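April, notebook 3, fish room

Started this page at half past six with a cup of tea going cold, so forgive the handwriting when it gets typed up. Second week of the fin trouble in the Tirnolum rack and I want it all in one place before I forget who got what.

Where we are. The big red male in the top row (the one Recep calls the Sultan) still has ragged edges on his tail, but the black rim I was worried about has stopped creeping inwards. There's a thin clear margin on the lower half that I'm fairly sure is new growth. It was not there when I drew him last time - I went back and checked my sketch, which is terrible, but even my terrible sketch would have had it in. He's eating. He flared at me through the glass when I leaned in with the torch, which cheered me up no end.

The pale female two along is a different matter. Clamped fins, sitting on the bottom behind the sponge filter, came up for one pellet and spat it out. No white spots, no gold dust under the torch, belly looks normal. Gills moving faster than I'd like. I moved her to the hospital tub with tank water and a handful of almond leaf and I'm leaving her in the dark until after lunch.

Water. I did the whole rack again with the Takagi drops and not the strips, having lost patience with the strips. Ammonia nil in every tank but hers, where there was a faint green tinge. Could be the light, could be my eyes, but I did it twice and Recep looked at it without me telling him which tube it was and picked the same one. So she's been sitting in slightly dirty water and I think that's the whole story with her, or at least the start of it. Nitrite nil. Nitrate fine. pH the same as it always is out of our tap. The sponge in her tank was absolutely choked when I squeezed it out (in old tank water, not under the tap, note to whoever did the last one!) and the flow had dropped to a sad little dribble.

Heater in that tank reads a degree and a half under what it's set to. I swapped it for the spare Arex and will look again tonight. If the Arex holds I'm binning the old one and not putting it back in the drawer, where it will only come round again in six months and fool somebody.

Salt. I mixed a fresh stock for the tubs: 400 g aquarium salt made up to the line in the tall jug, labelled with my initials. Please don't use this in the planted tanks. The dose card is taped inside the cupboard door and it's the same as before, I've only made it stronger so the jug lasts longer, so use the bottom row of the card and NOT the top one. The Sultan had his last salt bath yesterday evening and I'm stopping there. He's on clean water only from now on, small changes every day, matched for temperature. I did his at seven and he hardly noticed.

Had a long phone call with Masaru Kamata about the red male before I stopped the salt. He's kept these fish far longer than I have and his feeling is that most of what people call fin rot in a rack like ours is tail biting with a bit of muck getting in afterwards. He asked if the fish could see his neighbour. Well, yes, he could, the divider card had slipped down behind the tank and I hadn't spotted it. Card back up and taped this time. Masaru also thinks I fuss with medicines too early and I think he's right, though I did not tell him so on the phone.

He's posting me a photocopy of something from 1873 on keeping fighting fish in jars, which has nothing to do with any of this but I'm looking forward to it.

Food. Down to the last of the Prorkska pellets. I've been giving two in the morning and two at night, and the fish in the middle row are looking a bit round, so they're getting a day off tomorrow. Frozen daphnia for the female if she perks up. Recep has ordered another 800 g of pellets between us and the shop, which sounds mad but we split it and it keeps in the freezer. 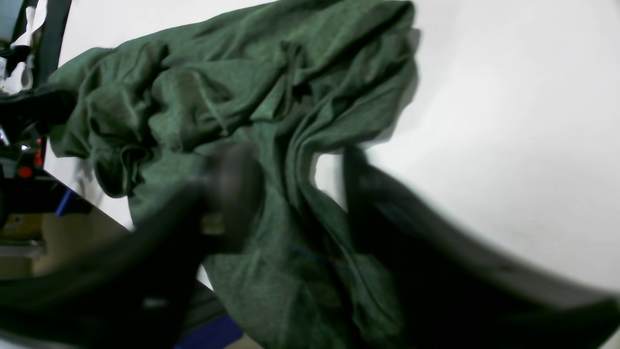
Green knit on the white table, bunched up.

Lunchtime, ten past one. Had a look under the lid. She's off the bottom and hanging in the leaf, fins a little more open, gills slower. Still won't eat. I didn't push it. Changed a third of her water and put the lid back on.

Things I want done before the weekend crowd come in: rinse every sponge in the rack, one tank at a time and not all on the same day. Check the divider cards, all of them, with the torch. New airline for the far end, it's gone stiff and yellow. And somebody find the small net, I've been using the big one and it's like chasing a pea with a bedsheet.

Reorder for the drops is code 313 in the catalogue, one bottle of the ammonia second reagent. We've got enough for a few more full rounds.

Evening. Arex holding bang on. Red male asleep on his leaf. Female took one daphnia and kept it down while I was watching. Second one she ignored. Lights off, will test her tub first thing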